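Vavoritz Forum > Manipulation > Planning and Control

Thread: Wrist camera policy stalls after grasp in kitchen sim, planner or perception?

mnolte
Posted 9:14 am

I've been fighting this since January and would like a second opinion before I rewrite the wrong thing.

Setup: seven-joint arm with a parallel gripper, simulated kitchen, pick and place between the counter and a few other surfaces. Two cameras, one beside the arm and one on the wrist. A learned policy outputs end-effector deltas at 12 Hz, and a joint-space controller underneath tracks them at 200 Hz. The grasps are mostly fine. The trouble starts after the grasp, when the arm is supposed to carry the object somewhere. In a lot of episodes the commanded deltas shrink to almost nothing and the arm hovers until timeout.

I ran 382 episodes over the weekend with the same policy checkpoint and different object sets. The stalls are not spread evenly. Small bottles stall much more than boxes.

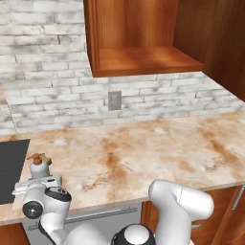 Side camera, spray bottle episode, gripper over the counter by the cooktop.

What I've ruled out so far: joint limits (logged, never closer than a comfortable margin), self-collision checks (disabled for a batch, no change), and action clipping. My current guess is the planner fallback. When the policy confidence drops I hand over to a sampling planner from Endero, and it may be returning a trivial path because it thinks the held object is in collision with the counter.

Relevant part of the config:

fallback.enabled = true
fallback.threshold = 0.35
attached_object.padding = 0.02
controller.mode = joint_impedance

Anyone seen this?

wgajewski
Posted 9:51 am

The padding would be my first suspect. If you attach the object with 2 cm of padding and the start state is already in collision with the counter, a lot of planners give you back the start state and call it a partial solution. Check the return code as well as the path length. I lost two weeks to that on a shelf task.

Also, what geometry are you attaching? If it's the bounding box of the bottle with the trigger included, the box is much fatter than the body.

mnolte
Posted 10:08 am

Bounding box, yes. I'll try the convex hull tonight. The return code is swallowed by my wrapper, so I need to fix that first.

a_lis
Posted 10:40 am

I don't think it's the planner. You said the commanded deltas shrink. If the planner were returning a trivial path you'd see the deltas go to zero in one step, at the handover. Shrinking over several steps sounds like the policy itself is averaging between two modes, like "keep lifting" and "start moving across."

Can you plot the delta norm against time with the handover marked? If the decay starts before the handover, the fallback is a symptom.

wgajewski
Posted 10:55 am

Depends on whether he's blending. If the fallback output is mixed in over a window you'd get a smooth decay too. Mattes, are you blending?

mnolte
Posted 11:02 am

I am blending. Over eight policy steps. So both of you could still be right, which doesn't help me much.

gwilcz
Posted 12:20 pm

Has anybody looked at the wrist view? In our setup (Wieczorek stack, different arm, similar kitchen) the held object fills a good part of the wrist image once the gripper closes. The encoder was pretrained on views where the object is out in the scene, and after the grasp the features barely change from one step to the next. The policy then sees almost the same input for a second or more and has no reason to speed up again.

I have a frame from the same scene you posted, since we share the asset pack and I pulled your episode set from the Vavoritz server to compare. 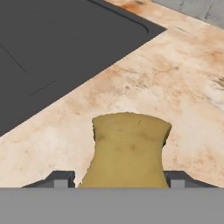 If you crop out the part between the fingers and feed the rest, the only motion cue left is the counter texture and the edges of whatever is set into it. Counter texture in that asset pack is low resolution. When I ran optical flow on a slow lateral move it came back as noise nearly everywhere except along the straight edges.

My fix was cheap. I added the gripper width and the end-effector pose as extra inputs, and I gave the policy a history of four frames in place of one. Stalls dropped a lot. I never separated the two changes, so I can't tell you which one did it.

a_lis
Posted 12:44 pm

That fits with mode averaging. With history it can tell which phase it's in.

wgajewski
Posted 1:03 pm

I'm skeptical of adding pose as an input. Every time we've done it the policy learned to replay trajectories from the training poses and stopped looking at the image. It scored well on the benchmark and fell apart when the counter height changed by a few centimeters. If you do it, at least add noise to the pose during training.

gwilcz
Posted 1:15 pm

Fair. We only test at one counter height. I'd still take that over hovering until timeout.

dduda
Posted 2:30 pm

A few questions from the tooling side, because I can't tell from the thread what is being measured.

Are the two cameras rendered at the same sim step? In Hulton the wrist camera used to lag the fixed one by a step if you attached it to a moving link after the scene was built. It's easy to miss. Render both with a timestamp pass and compare.

Is the 12 Hz policy rate sim time or wall time? With heavy rendering those drift apart, and the 200 Hz loop will hold the last target while it waits. That looks exactly like a stall in the video and leaves almost no trace in the action log.

mnolte
Posted 2:52 pm

Sim time for the controller. For the policy I'd have to check. I inherited that runner and it has a sleep in it, so I have a bad feeling about the answer.

The wrist camera is attached after the scene is built. Did that lag get fixed?

dduda
Posted 3:10 pm

Fixed for rigid attachments. If you go through the tool frame it's still there as far as I know. Attach to the last arm link and apply the offset yourself.

mnolte
Posted 6:37 pm

Partial update. The policy rate was wall time. With both loops on sim time, the stalls on boxes are gone on the set I reran. Bottles still stall, less often. I also stopped swallowing the return code, and the planner does report start state in collision on some of the bottle episodes, so Weronika's point stands for those.

The decay starts before the handover in the others. I'm going to try frame history without the pose input first and keep the convex hull change in a separate branch so I can tell them apart.

a_lis
Posted 6:49 pm

Please post the delta norm plots when you have them, with blending off.

mnolte
Posted 6:58 pm

Will do. The rerun is queued and should be through by Saturday.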